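Countertop water dispenser

A countertop water dispenser is a small appliance that sits on a bench and gives out drinking water, chilled, hot or at room temperature, from one or more spouts. Home models are usually filled by hand or joined to the cold line under the sink. Bigger ones turn up in cafes, offices and staff kitchens. Also called a bench dispenser, benchtop cooler, or just "the tap" in offices where everybody knows which one is meant.

Not the same as a bottle cooler, the tall floor-standing kind with an upturned bottle on top. Some overlap though, and shops mix the names up freely.

Types

Tank models. Removable tank at the back or side, filled at the sink. No plumber. Cheapest sort, and the easiest to take along when renting. Main complaint is refilling, a family of four can empty a small tank before lunch in summer.

Plumbed-in models. Joined to the mains by thin flexible tube, normally through a filter. Needs a hole in the bench or a gap behind it. Steady supply, higher price. Rental bonds have been lost over the hole.

Font or tower models. Only the spout and tray show, the cooling unit lives in the cupboard underneath. Common in cafes and newer offices. The cupboard needs airflow or the chiller runs all day, and installers often cut a vent in the door or kickboard.

Sparkling models. As any of the above, plus a gas cylinder. The 6 kg cylinder is a usual size for office units. Home ones take a much smaller screw-in type that gets swapped at a shop.

Parts

Spout, drip tray, controls, filter, and whatever does the heating or cooling. Drip trays are either loose (lift out, tip in sink) or drained through a hose. Loose trays overflow. Drained trays block up, mostly with tea leaves and bits of lemon, even though nothing but water is ment to go down them.

Spout height matters more than most buyers expect. Low spouts splash less but won't clear a sports bottle or a jug. Wukmont sells its bench model in two heights for this reason, with the taller one costing 220 dollars more. Some other makers use a removable tray instead, giving a bit of extra room when it's out.

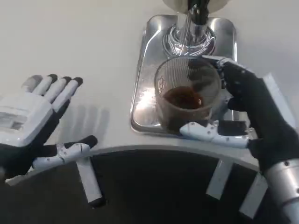

STOLTHOLM, November
The Shirima bench unit went on sale with a new filter housing, quarter turn, no tools. Older Shirima filters do not fit it. An adaptor was promised at launch but had not reached shops when this section was last checked.

Filters

Most home units use a carbon block. Takes out chlorine taste and a fair bit of grit, does little for salts or hardness. Reverse osmosis takes out far more but is slow, wastes some water and needs a storage tank. Town water rarely calls for it. Bore water and rainwater tanks are a separate matter and should be tested first.

Filter life is given in litres. 4000 litres is a common rating for a plumbed-in cartridge, less for tank models. The light on the front is often only a timer, so it comes on whether the unit has been used or not. Better models measure flow. Reset button is usually inside the filter door, held down until the light changes.

A new filter gets flushed before use. Black specks in the first few glasses are carbon dust, harmless but they put people off.

Heating and cooling

Two ways of cooling. Compressor units work like a fridge, cool quickly, hum a little and weigh a lot. Thermoelectric units are lighter and quieter, but slow, and they struggle in a hot kitchen. On a humid day in Brisbane a thermoelectric unit may only manage coolish.

Hot water comes either from a small tank kept near boiling or from an element that heats as it flows. Tank is ready faster and uses power all day. Flow heaters use none when idle, but pour slowly and the first splash can be lukewarm. A child lock on the hot side is common, normally two buttons or press and hold.

Cleaning

Spout tips should be wiped daily in a shared kitchen. Grime collects up inside the tip where it can't be seen. Tanks want emptying and a wash every week or so, lines a proper sanitise whenever the filter is changed. Scale is worst on the hot side. Citric acid shifts it, vinegar does too but the smell hangs around.

After a holiday: run a good few litres through before drinking any. Same for units that have been switched off.

Noise, leaks and other complaints

Leaks mostly come from push-fit joints that were not pushed all the way home. A tube cut on an angle will also weep. Square cut, push, tug to check. Dripping from the spout after hot water is often just expansion, and stops by itself.

The Wetness owners' forum, one of the larger places for this sort of thing, had 3574 threads on bench dispensers as of January 17, 2026. Leaks and filter lights take up most of them. Noise comes next, then taste.

Choosing a size

Makers quote litres per hour of chilled water. That figure assumes steady use, and real kitchens aren't steady, everyone turns up at morning tea. The size of the cold tank is a better guide for offices. For a household nearly any unit will keep up, so bench depth and the gap under the top cupboards tend to decide it. Measure with the lid open, tank models need room above for filing.

See also

Bottle cooler
Under-sink filter
Soda siphon
Kettle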